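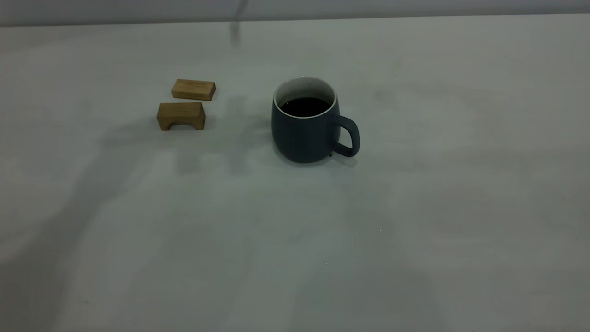
Ticket 3383 – Tabletop wobbles and marks under mugs
Product: Hesura table, pale gray top
Opened: 2/26/20
Status: Open, waiting on part

Customer reports two faults on a Hesura table bought through the Karklow store in November. The first is a wobble when anyone leans on the left side. The second is a dull ring that comes up on the surface after a hot drink has stood on it. Customer normally drinks black coffee from a dark slate mug with a white rim, no coaster, and keeps a couple of small light wood blocks on the same top. The blocks have left no marks. Customer wants to know if the top is faulty or if it was meant to be sealed at home before use.

Reply 1 – Support
The Hesura top comes sealed from the factory and needs no treatment. Please check the label under the top and send the batch number. Also please tell us:
Is the ring lighter or darker than the rest of the top?
Can you feel it with a fingernail?
What cleaner has been used?
Does the wobble stop if the table is moved to another spot on the floor?

Reply 2 – Customer
Batch number is 1883. Ring is lighter and I can't feel it. I have been using a Poojary kitchen spray, the one with vinegar in it, most mornings. Moved the table to the hallway and it still rocks, so I don't think it is the floor. One leg looks shorter to me but I haven't measured it. Floor in the hallway is tile and so is the kitchen.

Reply 3 – Support
Thank you. A light ring with no edge to it is usually heat haze in the finish. Vinegar sprays wear the finish down and the haze then shows sooner. Please stop using the spray for now and do this:
1. Wipe the top with plain warm water and dry it straight away.
2. Leave it bare overnight.
3. Rub the ring with a dry microfiber cloth, light pressure, 2 minutes.
4. Check again in daylight, looking from low down.
For the wobble, turn the table over on a blanket and look at the bolt plate on each leg. The plates should sit flat against the frame with no gap.

Reply 4 – Customer
Did the steps. Ring is fainter but still there if I look from the window side. Put my coffee down again without thinking and didn't get a new one, so maybe it was the spray. Turned the table over – back left plate has a gap I can get a coin into. Bolt spins and won't tighten.

Reply 5 – Support
The thread in that plate is stripped. Replacement plate and bolt requested from the Cledisgate warehouse, no charge. Please do not put more than a light load on that corner until it is fitted. Repeat step 3 once a day on the ring and use a coaster for hot drinks.

Internal note
Plate kit is bin 700. Last two kits from this bin went out without the washer, check before packing. Finish claim left open until customer confirms the ring after the part is fitted.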